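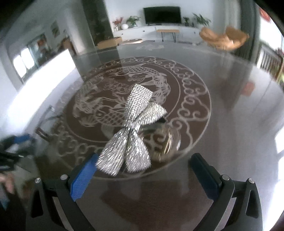

Home Safety > Room Checks > Living Areas

Living room walk-through, with comments
Checked Sunday, January 22, 2023, using the Workside household sheet

Glass table: OK, with a note. The round top sits nicely and I couldn't find a chip when I ran a cloth along the rim, which was a relief (it's the thing I fret over most in this room!). Please keep heavy pots off it all the same, and lift ornaments when you move them, as dragging is what scratches a top like this.

Small ornaments: OK. The little round one with the silver sequin bow is lovely and I wouldn't dream of asking anyone to put it away, but do bring it in towards the middle when small visitors are due.

Brown mat: OK. Lies flat. Wipe underneath now and then, crumbs get in there and grind.

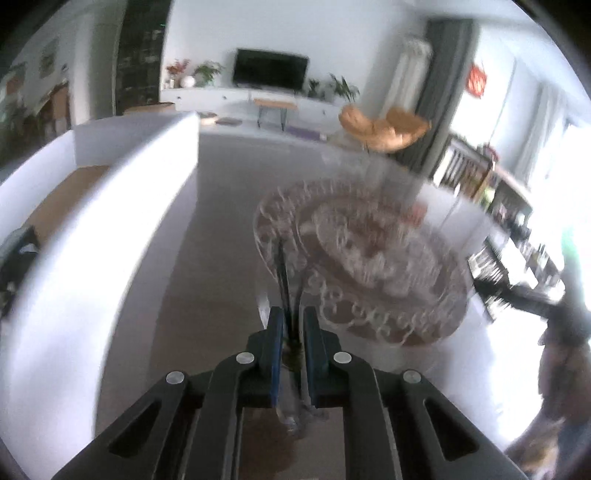 Tabletop and patterned mat, with the grey-brown floor beyond.

Floor and walkways: ATTENTION. The cardboard box at the foot of the dark pillar needs a proper home, and so does the low round piece beside it. I know, I know, everybody has a box like that, but it's right where a person could catch a toe in the evening. Recheck in March.

Bench with the hairpin legs: OK. Gave it a good wobble from both ends and it stayed put. Felt pads to go on all 4 feet when someone is next at the shops.

TV and long white cabinet: OK. The set is on the wall and the bracket felt firm. Plants and the vase of red flowers are fine on top of the cabinet, only go gently with the watering can so close to the electrics.

Orange lounge chair: OK. Comfortable too, I may have tested it longer than the sheet calls for.

Window side: OK. Catch closes properly and the daylight in there is a treat.

Result: 1 item for attention, 2 small jobs (felt pads, wipe under mat).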